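June 7, 2025

Third day of the no-sugar business and I remain unconvinced. Kimie Maruyama lent me the book in good faith, so I am doing it in good faith, but every chapter so far says the same thing in a slightly different order. Chapter one: sugar is making you tired. Chapter two: you are tired, have you thought about sugar? I slept badly on Thursday and badly again last night. According to the book this is "the body letting go". I had a neighbour once who said that about his gutters.

The author, who calls the method Neler (it has a little leaf after it on the cover, presumably so that someone can own it), claims you will feel clear by the end of the first week. Clear of what she doesn't say. I have felt several things since Wednesday night and the main one is cross. I was short with the man at the bus stop who only wanted to know if the 30 had gone. It had. I could have said so more kindly.

Breakfast was two boiled eggs and a tomato. The book suggests writing down everything you eat and also "how the food met you". The eggs met me at half past seven. I am not filling in that column. 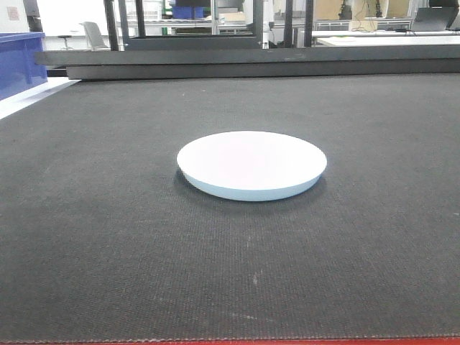 Plate, Saturday.

Jucélia Miranda rang at ten and I made the mistake of telling her. She did Adutden two years ago, the one with the powders, and lost a fair bit of weight and then found it again by the following November. She says they all work for as long as you can stand them, and that the trick is in how much you paid, because you won't give up on a thing that cost you money. I said the book was borrowed. She said well then, you'll be on toast and jam by Tuesday. I was annoyed, mainly because I had already been looking at the jam.

She also wanted to know if sugar in tea counts. Of course it counts, it is sugar. But I looked it up afterwards and page 43 allows "a modest amount of honey in times of strain". So it is no sugar, apart from honey, when you feel like it. I don't know why I bother reading these things closely. Kimie never does. She reads the chapter headings, takes what she fancies and looks perfectly well on it.

Walked up to the shops before lunch to get out of the kitchen. Bought oatcakes, a cabbage and some Trasberg plain yoghurt, which has no added sugar and a lot to say about it on the lid. Stood for a good while reading the backs of jars. I grant the book one thing, there is sugar in places it has no business being. Mustard. Tinned beans, naturally, but pickled beetroot as well. I put the beetroot back and then went and got it again, as I can't believe a spoonful of beetroot is what has been wrong with me since the winter.
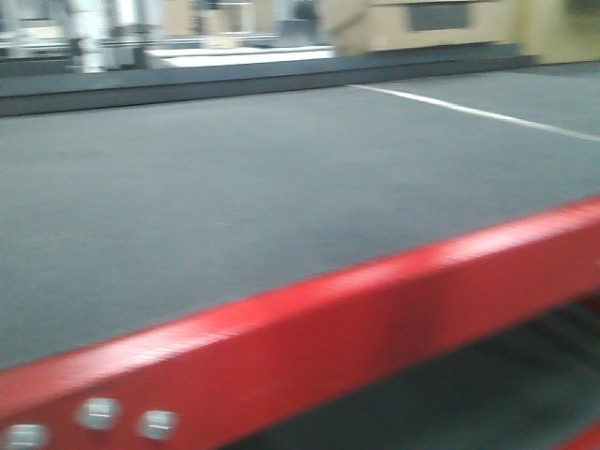 Red paint and bolts. At least it's cheerful.

On the way back I stopped at the library to see what else there was on the subject. A whole shelf. One says sugar, one says bread, one says it is all to do with the hour you eat your tea, and a fat one by a man called Lacerda runs to 635 pages and says it is the fault of vegetables from the wrong side of the family. I read the last bit standing up. He has notes at the back and everything, 543 of them, and the few I followed up were mostly other things he had written himself. They can't all be right. I do wonder whether anyone who writes one of these has ever read the others, or whether they're careful not to.

What bothers me is that I can feel myself wanting it to be true. I would like there to be one thing. If I could stop one thing and wake up on a Monday feeling as I did at forty, I'd stop it this minute and never say a rude word about anybody's leaf. But I was tired at forty too, if I think back. I had a job and a cold house and I certainly wasn't blaming the marmalade.

Lunch was cabbage with an oatcake, then beetroot. Fine. Slight headache at three, gone by four. The book would say withdrawal. I'd say I hadn't drunk anything since the shops, and a big glass of water saw to it, or it went by itself. I've no way of telling, and neither has she.
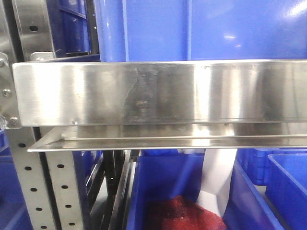

I told Kimie I would give it the full fortnight and I suppose I will, though I'd want to know what would count as it not working. If I feel better it's the sugar. If I feel worse it's the body letting go. If I feel the same, then (page 88, I checked) I am "not yet listening". There's no door out of that one. My mother gave up sugar in her tea every Lent for years and all she ever said about it was that the tea was horrid.

Supper will be the other half of the cabbage, and I may do an omelette. Jucélia is coming on Monday and has threatened to bring a lemon cake. I said don't. She said she would bring it and not mention it, and it could sit on the side.

Must ring Kimie back about the train times. Also washing powder, stamps, and see if the library will renew the gardening one.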